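The Ferry to Dornside

Leen Daher missed the early ferry because the man in the ticket office wanted to talk about his knee. By the time he had finished, the boat was past the harbour wall and she had an hour to wait with a suitcase, a cake tin and a letter she had already read too often.

She sat on the bench outside and read it again.

"Your aunt's house is to be cleared by the end of July," it said. "Anything left after that will go to the buyer. There is a clock. Please come for the clock." It was signed Þórarinn Þórarinsdóttir, in blue ink, with a telephone number that had one digit too few.

Leen did not remember a clock. She remembered a green door, a dog that smelled of fish, and her aunt shouting up the stairs that the eggs were done. She had been 11 the last time she went over. After that there had been the quarrel about the 3000 pounds, and her mother had stopped saying the word Dornside, even when it came up on the weather.

The next ferry was nearly empty. A boy in a school jumper ate crisps by the rail. Leen put the cake tin on her lap and watched the mainland get small. She had made the cake for Þórarinn, whom she had never met, and now it seemed a strange thing to have done.

Þórarinn was waiting on the quay in a brown coat. She was older than her handwriting.

"You're the niece," she said.

"Yes."

"You've got her forehead. Is that cake?"

"Lemon."

"Good. It's uphill."

They walked up past the chapel and the shut café. Þórarinn carried the tin and Leen carried the case. The green door was now blue, and the paint had run at the bottom where someone had put it on too thick.

Inside, most of the furniture had gone. There were pale squares on the wallpaper and a smell of soap. The clock stood on the kitchen windowsill. It was a small brass thing with a cracked face, stopped at ten to five.

"She wound it every night," said Þórarinn. "Then she couldn't manage the key, so I came down and did it. Six years I did that. When she died I left it."

"Don't you want it?"

"It isn't mine. She said it was to go to you. She said you used to take it to bed and listen to it."

Leen picked it up. It was heavier than it looked. She turned it over and found the key taped to the back, and next to the key a strip of paper with her own name on it in round, careful capitals. She had written that herself. She could tell from the backwards N.

"I don't remember it at all," she said.

"Well," said Þórarinn. "You were a child."

They ate the cake standing up, off the lid of the tin, as there were no plates. Þórarinn had two slices and asked what was in it. Then she talked about the buyer, who was from the mainland and wanted to knock through to the pantry, and about the drains, and about the dog, who had lived to be very old and was buried under the currants.

"Did she ever talk about the money?" Leen asked.

"Once. She said she'd have given it back if your mother had asked her nicely."

"My mother would have asked nicely if she'd said sorry."

Þórarinn wiped her fingers on her coat. "There you are, then," she said.

The last boat went at five. Leen wound the clock on the way down the hill, with the suitcase between her feet and Þórarinn holding the tin. It took a few turns before it caught. She held it to her ear, and then held it out, and Þórarinn bent down and listened too.

"It'll lose time," Þórarinn said. "You have to put it right in the mornings."

Leen said she would. She got on the boat and found a seat inside, out of the wind, and kept the clock under her coat until they reached the other side.

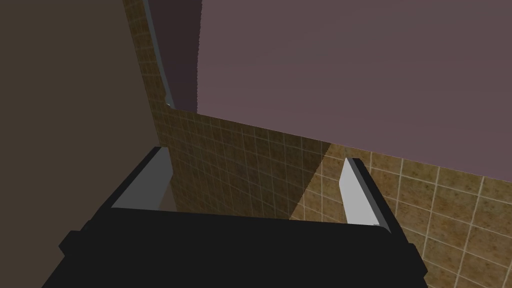
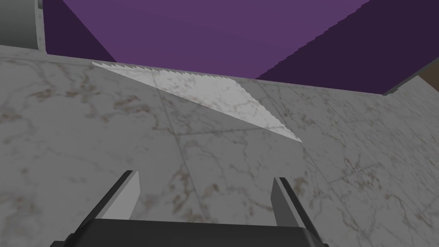
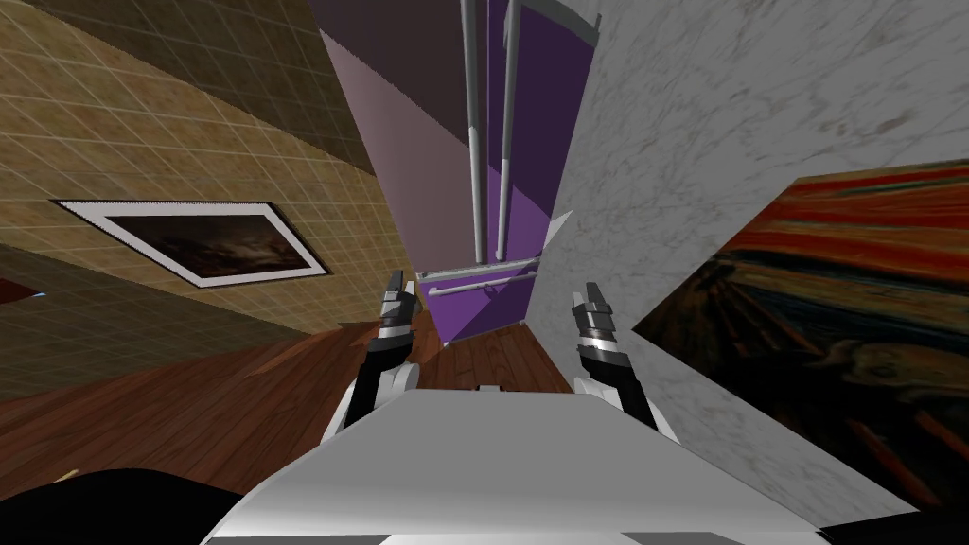 Computer-rendered pictures. Story first posted 2019-11-20.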